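Print | E-mail | 14 shares

TRALTHOLM TO HOLD FOUR-WEEK RESTAURANT PROGRAM IN SEPTEMBER

Fixed-price lunches and dinners at 14 locations; diners to carry a paper stamp card

TRALTHOLM – The Traltholm Dining Association will run its fall restaurant program, Bite, for four weeks in September. Fourteen restaurants and cafes have signed up, including seven that are joining for the first time.

Each restaurant will offer a set lunch and a set dinner at a price posted on its door and on the program website. Menus are chosen by the kitchens and may change from week to week. Drinks, tax and tip are not included. Lunch service starts at 11:30 a.m. at most locations. Visovetti, on Stiltow Street, will serve dinner only. 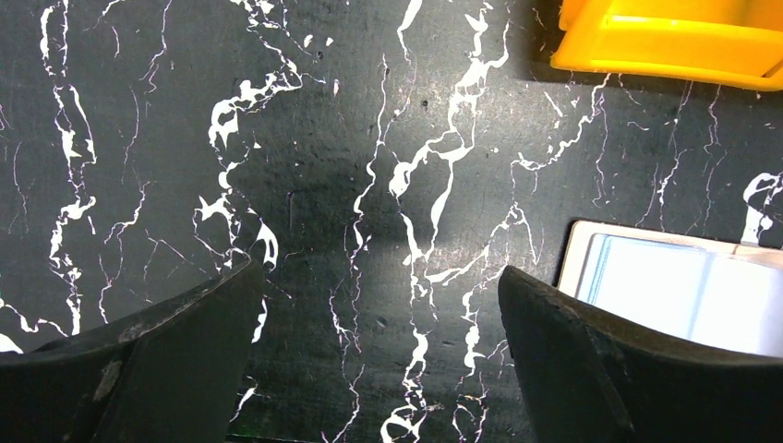 Raíssa Godoy said the lunch price brought in people who worked a block away and had never come through the door. Many of them came back in the winter at the regular price, she said, and that mattered more to a small kitchen than one busy month.

Last year's program sold 2547 set meals. The association expects a higher total this year with the added locations, and has asked restaurants to take reservations by phone as well as online.

Diners can pick up a free stamp card at any participating restaurant. A card with four stamps from four different restaurants can be turned in for a drawing at the end of the month. The prize is dinner for two each month for a year. Cards are not available as an app, and lost cards cannot be replaced.
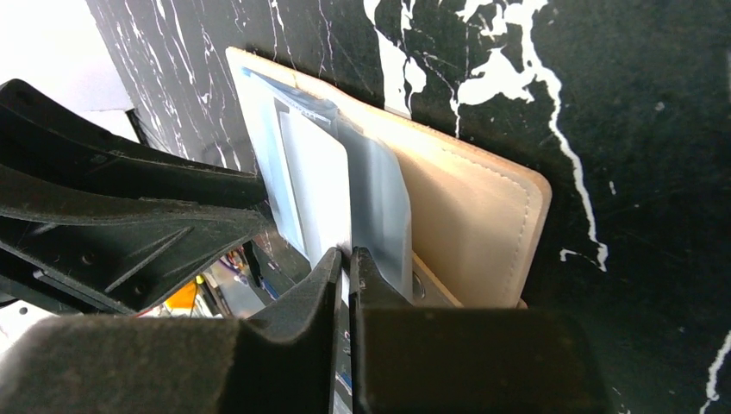

Photo: Traltholm Dining Association

Parking in the Stiltow Street lot will be free after 5 p.m. for the length of the program. Nearly 7 in 10 diners surveyed last year said they drove downtown, and parking was the most common complaint.

Restaurants that would like to be added to the waiting list for the spring program can write to the association office.

Print this release | E-mail this release
Comments (4)

Recent releases
Stiltow Street sidewalk seating permits renewed
Visovetti extends kitchen hours
Bite: menus and prices by location
Winter market vendor applications open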